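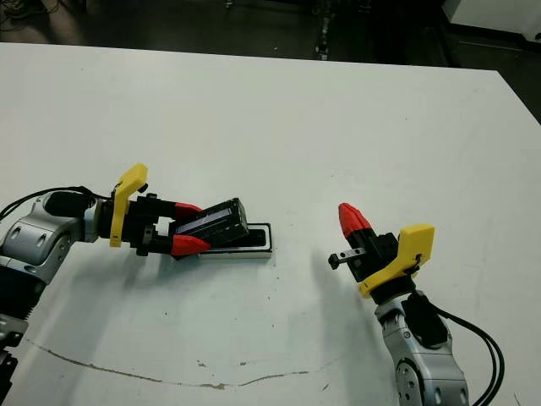
4. Missed landings and what travellers did with the day

4.1 Background to the section

The earlier sections dealt with getting to Pokbridge and the wait for the boat. This one is about the landing itself, or the lack of it. Drerkel has no quay. Boats stand off and passengers go in by inflatable, onto a shelf of rock on the east side if the swell allows, otherwise onto the shingle at the north end, otherwise not at all. The skipper decides, and the decision is often made late, with people already in lifejackets. Most travel writing on the island skips over this. Guidebooks give the crossing as a day trip and leave it there.

We wanted to know what passengers said about the trip when the landing was called off. Not whether they were satisfied, the operators have their own cards for that. What they wrote down, in their own words, the same evening where possible.

4.2 Material

333 diary entries, written by passengers on the Famari over one season, first crossings in April, last in September. Booklets were handed out at the ticket hut in Dabbas and collected in a box there on return, or posted later. Posted ones tend to be longer. We kept both kinds together, see the limits section for why this may have been a mistake.

Entries were read by Olanrewaju Iyamu and Mohit Pal seperately, then compared. Disagreements were mostly over what counts as a complaint. "Cold, wet, sandwiches gone by ten" was a complaint to one of us and a perfectly cheerful sentence to the other. In the end it went in as neutral. Drawings in the booklets were not coded. Several are good, mostly puffins.

The boat log was used to check which trips had landed. The log is brief. "No go, swell" is a typical full entry. Where log and diary did not agree we went with the log, except in 2 cases where the page was too smudged to read and the passengers all told the same story.

4.3 What the entries say

Three things come up again and again.

First, the circuit. When a landing is cancelled the Famari goes round the island instead, keeping 500 metres off on the west side where the stacks are. Passengers who had never been ashore wrote about the circuit as the trip. Passengers who had been ashore before wrote about it as what they got in place of the trip. Same boat, same day, same weather. The gap between the two groups was the clearest thing in the material and we had not been looking for it.

Second, timing of the news. Being told at the harbour was minded least. Being told on deck within sight of the shelf was minded most, and those entries go on about the lifejackets. A few writers had it both ways, told at Dabbas that it looked good and told off Drerkel that it didn't. These are the angriest entries we have. One is a single word, underlined.

Third, food. We did not ask about food. Tea from the urn in the wheelhouse is mentioned in far more booklets than the lighthouse is. On cancelled trips the urn comes out early and this is noticed, several people took it as the real announcement. "When the tea came round we knew." Some regulars watch for it.

Seasickness is there too of course, less than expected, and writers who were sick rarely blamed the boat. They blamed breakfast, or themselves, or a relative who had promised it would be flat.

Length of entry did not follow from landing. We had assumed that people who got ashore would write more. They wrote about the same things everyone writes about on Drerkel (the steps, the wind at the top, the roofless chapel) and then stopped. Those who stayed aboard wrote more about each other.

4.4 Comments on the draft

A draft of this section went round in November to people who had travelled and left an address. Replies were short on the whole and are used here with permission. The main objection was to our calling the circuit a substitute.

Figure 1. Two robot arms reaching over a white table, a small white tray between the grippers.

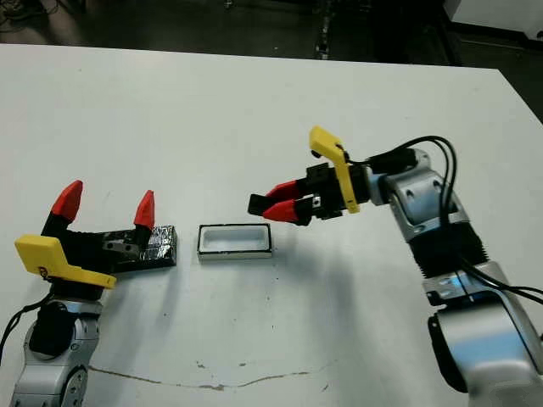

Mitra Tabrizi wrote back that she had made the crossing four times, landed once, and would not swap the third trip for the landing. The draft, she said, treats going ashore as the prize and everything else as a lesser ticket, and people who keep coming back to Dabbas don't think like that. She also thought we had the west side wrong. It is the side regulars hope for, and on landing days you never see it.

The last point is fair. On landing days the boat waits off the shelf and comes straight home, so a passenger who lands misses the stacks. We went back through the booklets with this in mind. Regulars who wrote warmly about a cancelled trip nearly all mention the stacks, by name or by shape. First-timers hardly do, they say cliffs. The wording in 4.3 stands but should be read alongside her comment.

Kristóf Kovács objected to the part about tea. The urn comes out early when it is cold, he says, landing or no landing. Possible. The log does not record tea.

4.5 Limits

One boat, one season, a calm May. People who had a dull day probably didn't bother with the booklet. The posted entries were written up to a fortnight later and read like it, tidier, with the bad bits moved to the middle or left out. Yabsira Wubshet suggested splitting them off and we ought to have done so at the start, by the time it came up the envelopes had been thrown away and the two sorts could only be told apart by guesswork.

English-language entries only. The booklet had a line asking for this, which was a poor idea, and a family who had come a long way left theirs blank apart from a drawing of the boat.

We did not ask the crew. Section 5 does, breifly.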